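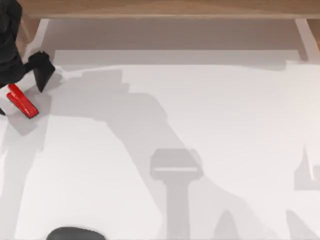
Umon Bench: gripper above the red block, simulated view

Umon Bench
Simulated test cell for comparing grippers and cameras
Sold by Prondenden. Licence: single seat or site.

Umon Bench lets you try a gripper on your own task before you order the hardware. You load an arm model, pick a gripper and run the same pick with each set of fingers. Results are saved to one table so you can compare them side by side.

The package comes with 5 parallel gripper models and 3 sets of finger pads, including the Pultar narrow pad. You can import your own fingers as mesh files. Stroke, closing force and pad friction can all be changed from the settings panel.
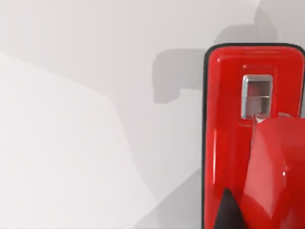
Glossy parts are harder for some vision systems than matte ones, so reflectance is set separately from colour. Run the pick with both finishes before you settle on a camera. Shadows from the arms can be switched off for a baseline run.

Camera positions
Cameras can be fixed to the room or mounted at the wrist. Each mount has its own offset and tilt, and you can save up to 13 views per project.
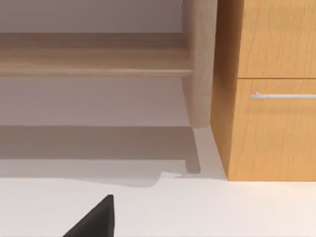 Wrist views change a lot as the arm turns, and the background can include furniture as well as the work surface. If your detector was trained only on a plain tabletop, add some of these views to the test set. The room model is included and can be edited.

Controllers
Sandberg motion files load directly. Other controllers connect through the Python interface. Joint limits are checked before each run, and a run that breaks a limit is marked in the results table.
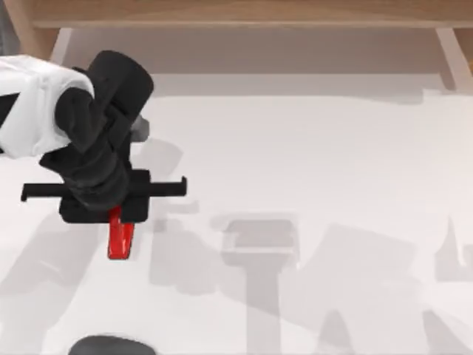
Render: Prondenden

Two-arm layouts are supported. Both arms can run from one controller or from separate ones.

In the box
Download key, printed quick-start guide, sample project with the red block.

Support
Email support is included for 5 months from activation. Extra seats can be added at any time from your account page. Grippers and arms are not included.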